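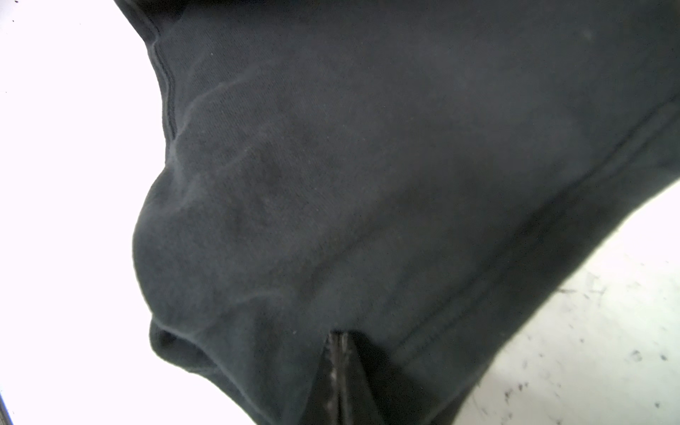 Fig. 1. Dark knit fabric with a stitched seam, draped.

Unit 2: Moisture Regain and Dimensional Change in Knits

2.1 Definitions
Moisture regain is the mass of water held by a sample divided by its oven-dry mass, given as a percentage. Moisture content uses the conditioned mass as the divisor instead. The two are often mixed up in lab reports, and the error grows with the value. A sample with a regain of 8 percent has a content of 7.4 percent.

2.2 Conditioning
Samples stay in the conditioning room overnight before weighing. Do not stack them. Record the room humidity from the wall gauge at the start and end of the session. If the readings differ by more than 2 points, repeat the weighing.

2.3 Relaxation shrinkage
Knitting, finishing and winding all leave tension in the fabric. When the fabric is wetted without load, the loops move toward a lower-energy shape. Length usually drops and width may rise - plain jersey does this more than rib. Relaxation shrinkage is mostly complete after the first few wash cycles. Felting shrinkage is a separate mechanism, limited to wool and similar hair fibers, and is covered in Unit 3.

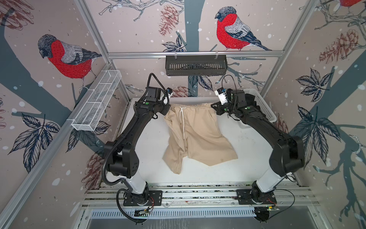
2.4 Measuring a made-up garment
Seams, elastic and drawcords restrain the fabric next to them. Place bench marks well away from these parts and report any seam-to-seam distance separately. Percent change is final length minus original length, over original length, times 100. Keep the sign. A negative value is shrinkage.

2.5 Worked problem
A roll from the Gondal set has a marked length of 1520 mm before washing and 1444 mm after. The change is -76 mm, or -5.0 percent. State one decimal place only.

Reading: Lirnemstead lab manual, sections on conditioning and wash testing. Problem set due at the February lab session.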